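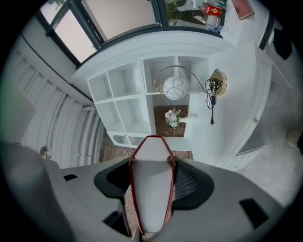
wrist view, shelf + lamp, fingers open

Re: [grasp-dev] segmenter eating the fingers again

Hazem Bouzid wrote:
> After the merge my finger mask drifts on every indoor clip. The tab
> between the pads gets labeled as background and then the planner
> thinks there is free space right where the tool is. Anyone else?
> Running the default config from Pririlska, nothing fancy.

Yes, same on my side. Frame attached, it's number 2846 in the Wustholm set. White tab in front of a white shelving unit, and the red border is the only thing the segmenter has to hold on to. It's thin. After the downscale it's basically gone.

Two things I tried last night

- static mask instead of the learned one. Works for the tab, but the pads move so you have to key the mask on finger opening. Ugly, but stable over 900 frames.
- turned off the color jitter in training. Helped a bit with the red line, made the black pads worse. Dont know why yet.

Also the big blurred gray thing at the left edge comes out as "tool" with high confidence. Probably its own bug, near-field blur, I would open a seperate ticket for that. Sveva had a patch for the depth cutoff, did it ever get merged?

For the lamp cable: too thin for the collision map at current voxel size, planner goes straight through. Known, see Brigitta's thread from December.

Can you rerun with mask_source=static and send me the planner log, only the part after the first replan. I'll push my branch before lunch, tests are still red on it, ignore those.

Waltraud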